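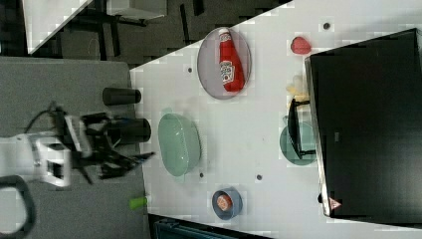
3.2 Recueil des données sur l'accès du chien aux aliments de table

L'ingestion accidentelle d'aliments destinés à l'homme reste mal documentée chez le chien de compagnie, les relevés disponibles provenant pour l'essentiel de consultations d'urgence. Le questionnaire Bremar, rempli par les propriétaires au domicile, portait donc sur les situations ordinaires. Chaque foyer devait signaler les denrées et les contenants laissés sur une surface à l'issue du repas. Une table comme celle de la figure 2, où une bouteille de ketchup est couchée en travers d'une assiette grise près d'un grand bol ovale vert pâle, était codée « non débarrassée », quelle que soit la quantité d'aliments restante. Le codage ne tenait pas compte de la taille du chien, saisie séparément.

Figure 2. Table portant de la vaisselle et une bouteille de ketchup.

L'échantillon comprenait 3 000 foyers répartis entre les secteurs d'Ocampo et de Skarkville. Les chiens de moins de neuf mois ont été exclus, leur comportement exploratoire n'étant pas comparable à celui des adultes. Le questionnaire comportait 19 items, dont 17 à réponse fermée - les deux derniers, en texte libre, concernaient les méthodes d'éducation employées et les conseils déjà reçus d'un professionnel.
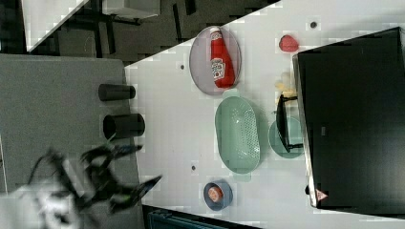 Les réponses libres ont été classées selon la grille Zamik (Cárdenas, communication personnelle), qui distingue la gestion de l'environnement, l'apprentissage d'un comportement incompatible et la réprimande après coup. Un même foyer pouvait relever de plusieurs catégories. Lorsque la formulation ne permettait pas de trancher, la réponse était soumise à un second codeur, puis, en cas de désaccord persistant, à Teodoro Cárdenas.

Deux limites doivent être signalées. Les vols d'aliments survenus en l'absence du propriétaire sont vraisemblablement sous-déclarés, en particulier dans les foyers comptant plusieurs chiens. Par ailleurs, la notion de conseil professionnel n'était pas définie dans le questionnaire - certains répondants y ont inclus les recommandations de l'éleveur, d'autres non. Cette variable a été conservée à titre descriptif et n'entre pas dans les modèles présentés en 3.3.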